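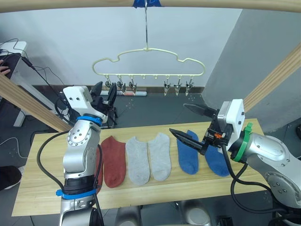 4.2 Equipment planning and spares

Figure 3. The sock-hanging cell used for costing. Two arms, two-finger grippers, six ankle socks on the table, clip hanger behind.

Budget first, since it shaped most of the later choices. We priced the cell as three blocks: arms, grippers, everything else. The arms were the easy part — one quote, Iwasaki, fixed price. Grippers were harder. Long tapered fingers suit thin fabric but we plan for them as a wear item, so the sheet carries 3 spare sets per cell for the first year. Mendale wanted a minimum order on these. We did not take it.

Fixtures cost almost nothing. Table, wooden beams, hanger with six clips (Fig. 3), blue tape to hold the hook wire at the top beam. A machined hanger mount was quoted at $400 by Fustus and put off until June. Cheap clip hangers can be swapped in a minute; a machined mount ties us to one hanger shape. Worth keeping in mind before anybody signs for it.

Consumables: socks, bought in three colors so that pairing can be scored by color alone. Plain short style only. Patterned socks were left out of this years budget and would need there own line.

Cabling was under-planned. The first sheet had no entry for cable guides at all, and black cables now run loose beside both arms. Afia Addo added a line for clips and sleeves in the revised sheet, 2023-02-05, plus 60 hours of technician time for the second cell. We would put that number higher next time.

Service contract — open question. Fovavix offers a yearly plan that covers joints and wrists but not fingers, the one part we expect to replace. Declined for now. Costs per cell are in the table at the end of this section, shipping excluded.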